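Section 4 – Hanging the rail baskets and loading the snack bench

Before you start, the Broltcombe wall panels should be up and papered, and the two corner posts fixed. If the paste is still tacky, leave it overnight.

4.1 Slide the Cadlow cross rail between the rear posts and finger-tighten the end bolts.

4.2 Check the rail with a level, then tighten both ends a little at a time.

4.3 Hook the slotted basket over the rail with the grille facing the room. Both hooks must sit fully down.

4.4 Fix the wire mesh basket to the left wall using part 39. Hold the basket away from the paper while you turn the screws – the wire ends will scratch it.

CAUTION: Do not hang anything from the rail until both end bolts are tight.

4.5 Load the baskets. Bags of chips stand upright in the slotted basket, starting from one end, with the name facing out. Jars and tins stay on the tabletop.

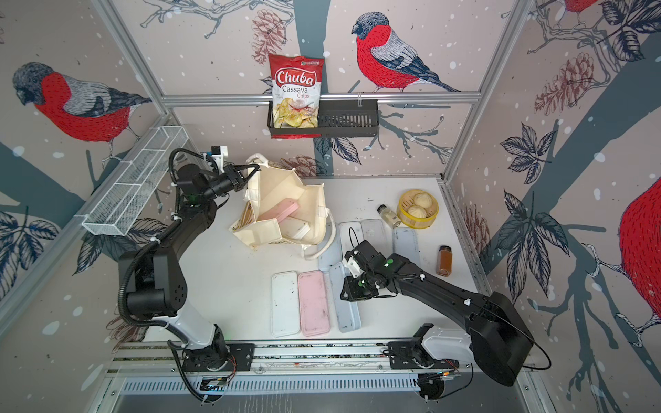
4.6 Put the remaining food and containers out on the table, heavier items first. Keep a hand's width clear along the back wall so the paper can be wiped down.

4.7 Press down lightly on the middle of each basket. If the rail moves, take everything out and repeat 4.2.

NOTE: Patterned paper shows grease sooner at bench height. Wipe with a barely damp cloth and no cleaner. Spare rolls in the same pattern are ordered as Shokri 416 – quote the colour code from the old label, as batches vary.

Replacement hooks are listed under Dunham fittings, page 57.

Section revised Tuesday, August 9, 2022, E. De Bruijn. Replaces the July sheet, which had steps 4.3 and 4.4 in the wrong order.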